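Tirlow gripper notes

I've been trying the two hand-held grippers against our old Skuvmont pair, and this folder is where I dump what I find. 37 takes so far, 8 of them with the old jaws (more coming, my wrists permitting!).
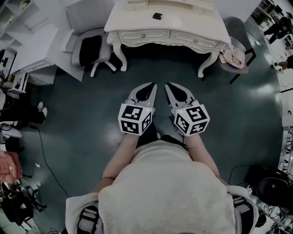

Notes, issue 4

Pointed jaws with the black triangular pads, marker cube at the base of each one. I like these a lot for drawer knobs – small round ones were always a pain with the Skuvmonts. Still open: keeping both cubes in view when I reach low. Eylül Aksoy has the tracking logs, so ask her before you rename anything in /takes.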